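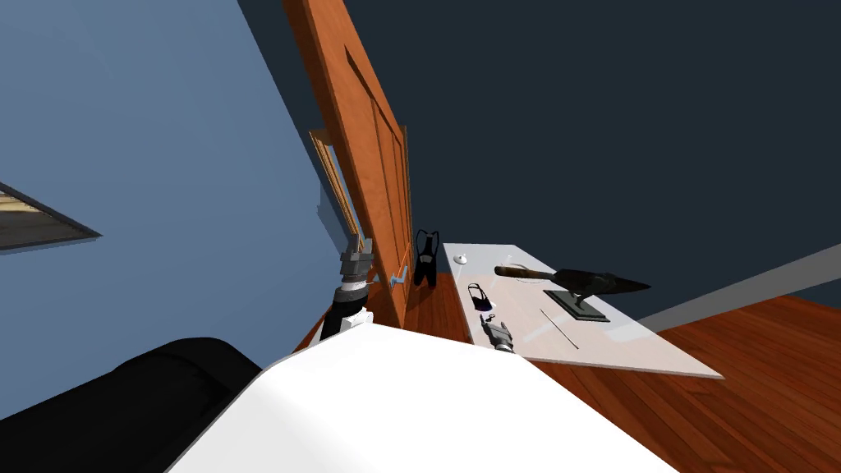 Os escribo con el segundo informe de la transcripción de los cuadernos de la botica de Drurkville, que va bastante mejor de lo que me temía en mayo. Ya están leídos y pasados a limpio los 19 cuadernos del fondo principal, incluido el de 1802, que me había quitado el sueño por la letra (¡qué letra, de verdad!). He tenido que reorganizarme las jornadas: por la mañana leo en el archivo y por la tarde paso notas en la habitación de las paredes azules, la clara y la marino, con la puerta de madera entreabierta para oír el timbre. Me cunde más así, y el cuello me lo agradece.

El índice va por las 3738 entradas. Cada una lleva nombre del remedio, ingredientes, cantidades tal como las apuntó el boticario y, cuando se puede, el nombre de quien lo encargó. Las cantidades han sido lo peor. El hombre usaba tres signos casi iguales para onza, dracma y escrúpulo, y en los cuadernos tardíos los mezcla según la prisa que llevara. He dejado los dudosos marcados con un asterisco y prefiero que se queden así a inventarme una dosis de ruibarbo.

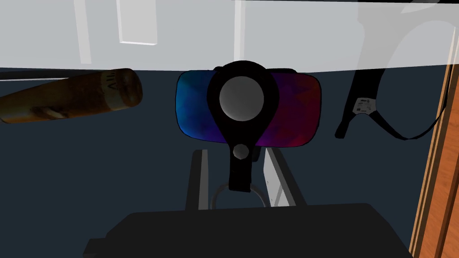 **Llinos Gwynne**

## Lo que hemos encontrado por el camino

Muchísimo jarabe de malvavisco, para empezar. Media comarca tosía, por lo visto, o el boticario lo recomendaba para todo. También aparece una tinta casera que vendía a los maestros, con agallas de roble y goma arábiga, y una pomada para caballos que luego, dos cuadernos después, receta a un señor con lumbago. Lo he comprobado varias veces y es la misma, con su sebo y su trementina.

Gwion Gwynne se ha encargado de los nombres de plantas y ha sido paciente conmigo. El lío gordo era la «hierba del molino», que sale cada dos páginas y no coincide con nada de los herbarios que teníamos. Él sospecha que es una menta silvestre y yo me inclino por el poleo. En el glosario irán las dos posibilidades, con las citas completas, y que discutan los botánicos.

Entre las hojas del cuaderno sexto había además recibos sueltos de un proveedor, la casa Stultel, que le mandaba azúcar, alcanfor y corchos. Los he catalogado aparte. No estaban en el plan original, pero ayudan a fechar páginas que no llevan fecha ninguna, y me parecía una pena dejarlos en un sobre. 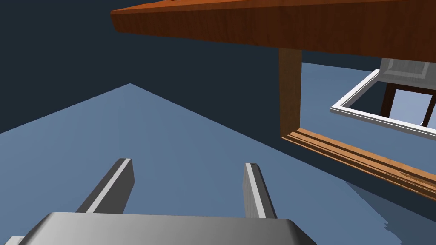 *Tiempo de lectura: 4 minutos*

## Dinero y plazos

La ayuda de Turkance ha cubierto lo previsto en reproducción y en horas de lectura. Donde nos hemos pasado es en las carpetas de conservación: las que presupuesté eran pequeñas para los cuadernos apaisados y hubo que pedir otras a Ueda, más caras. Lo he compensado con la partida de viajes, que casi no he tocado, y la hoja de gastos va adjunta con los cambios en la segunda pestaña. Si preferís que lo impute de otra manera, decídmelo antes del cierre y lo rehago.

La revisión cruzada va con retraso, eso sí. Quería tenerla terminada con este informe y me faltan los cuatro últimos cuadernos. La culpa es mía, que me empeñé en unificar la ortografía de los ingredientes a mitad de trabajo y luego tuve que volver sobre lo hecho (el alcanfor está escrito de cinco maneras, y una parece un apellido).
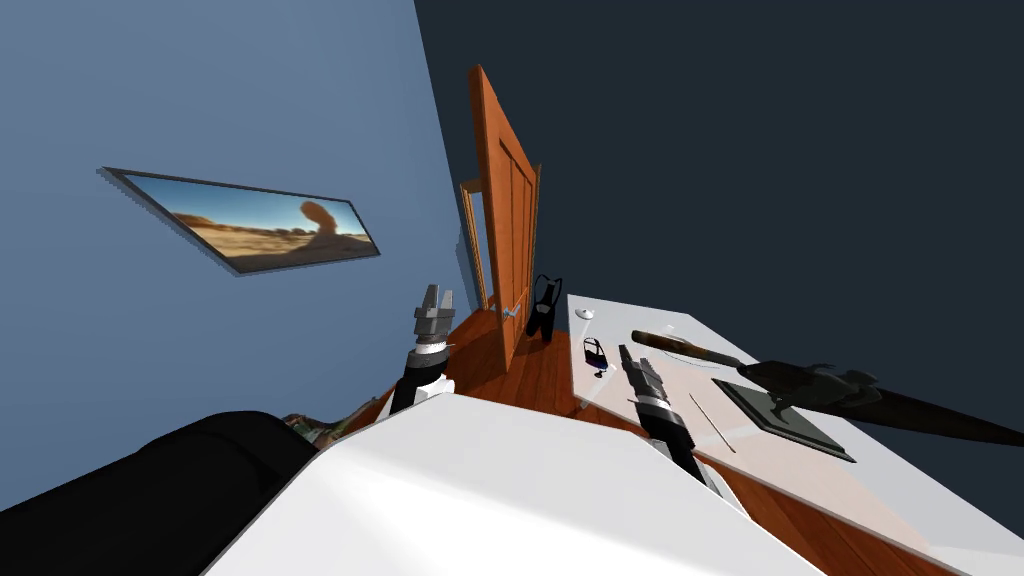 *El cuadro del desierto y la puerta del rincón.*

## Lo que viene ahora

Primero, acabar esa revisión. Después la maqueta del libro, para el que sigo pensando en una tirada de 400 ejemplares, en rústica y con el glosario al final. La imprenta me ha pedido el texto cerrado antes de darme precio, así que la cifra definitiva irá en el próximo informe.

Me gustaría también hacer una lectura pública en Drurkville con las recetas más sabrosas, la del lumbago seguro. La biblioteca nos deja la sala a las siete de la tarde y solo pide que no cocinemos nada dentro. Si alguien de Turkance se anima a venir, avisadme y os guardo sitio.

Os dejo dos preguntas pendientes: si el logotipo va en cubierta o en la página de créditos, y si puedo incluir los recibos de Stultel como apéndice sin modificar el convenio. Con un sí o un no por correo me vale.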